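Chapter 2
Open Day at Nuvdale

In October the Cavico lab opened its doors to about 200 visitors, most of whom had been promised the future and a sandwich. 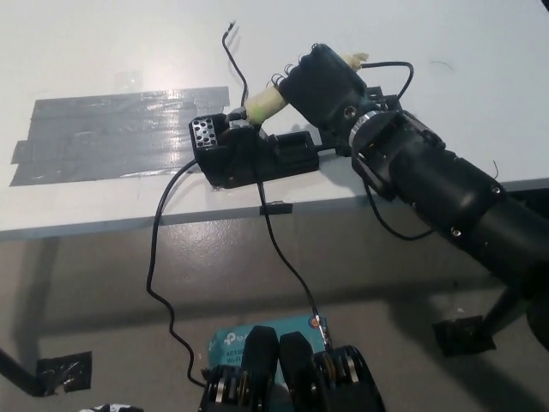
A demonstration is a robot's job interview, and it deserves the same suspicion. Brochures show clean arms in clean rooms. On a working bench, a patch of gray duct tape covers part of the white tabletop and black cables run over the edge to the floor. In this chapter we look at what such a visit can teach you, starting with the wiring.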